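Ulwood Guest House, 3019 Umby Lane
January walk-through, house and grounds
Status marks: OK / WATCH / FIX

I've kept my comments under each line as usual, and I'm sorry in advance that they've grown again. If you only have a minute, read the FIX items and come back for the rest with a cup of coffee.

OUTSIDE

Front steps and handrail: FIX
The rail wobbles at the bottom post. It held when I leaned on it, but I'm not a heavy leaner, and a guest coming up with a suitcase will grab it harder than I did. New bolts, please, before the weekend crowd.

Path lighting: OK
All lit at dusk, and very pretty with the frost on the hedge.

Gutters, back side: WATCH
Leaves packed in above the mudroom door. There's a drip line on the step that will be an ice patch on the first really cold morning. Keep the bucket of grit by the door until the gutters are cleared.

Woodpile: OK
Well away from the siding now. Thank you to whoever moved it -- that was a miserable job in the rain.

KITCHEN AND DINING TABLE

Smoke alarm: OK
Tested by the button. Loud as ever.

Fire extinguisher: OK
Needle in the green, pin in place, tag up to date. It had crept behind the recycling bin, so I put it back on its hook.

Stove burners and knobs: WATCH
The back left burner takes several clicks to light. I aired the room out and tried again with the same result. Rurkico can look at it when they come for the furnace.

Dry goods and seasonings: OK, with a note
Everything opened should have a lid that closes and a label with the month on it. I threw out a bag of flour that had no business being there anymore. Ground spices like to cake up near a steaming pot, so store them away from the stove and give them a sniff at every changeover.

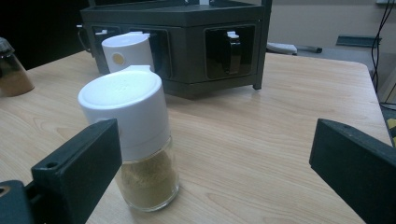
Ground spice in a glass jar with a white grinder cap.

Outlets by the sink: OK
Test and reset both worked. I dried my hands first, like a sensible person.

Cords and tabletop items: WATCH
Same rule as last winter. Nothing with a cord gets stretched across a walkway, and anything heavy sits back from the edge of a table where a toddler can't pull it down. I found an extension cord under the hall rug and took it away with me.
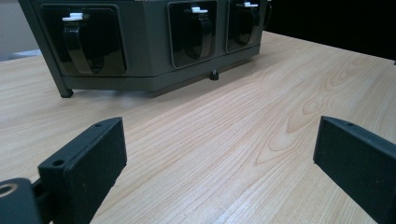 Three-compartment unit on the wooden table.

UPSTAIRS

Carbon monoxide alarm, landing: FIX
Chirping. I put in a fresh battery and it chirped again within the hour, so I think the unit itself is done. Please replace it before anybody sleeps up there.

Javier Room window: WATCH
This is our second way out from that end of the house, so it has to open without a fight. It opens, but it sticks halfway. Candle wax on the runners helped a good deal last time.

Bathroom water temperature: OK
Comfortable at the tap, no scalding.

Rugs: OK
New grippy pads under both. I tried to slide on them in my socks and was disappointed.

BASEMENT

Furnace: WATCH
Running, a bit rattly. Filter changed. The Rurkico visit is booked for Monday at 8, and somebody needs to be there to let them in, as the side door key is still bent.

Clear space around water heater: FIX
Paint cans again! I know storage is tight, but please find them a home in the shed.

Stair light: OK

PAPERWORK

First aid kit list: WATCH
Low on bandages, and the burn gel is past its date. I've set aside $200 for this round of supplies, to include the new alarm and the handrail bolts. Receipts go in the blue folder.

Emergency card by the phone: OK
The address was hard to read, so I wrote it over in thick marker.

Next walk-through starts at 7 in the morning, before breakfast. I'll bring the ladder if somebody can help me carry it in from the truck.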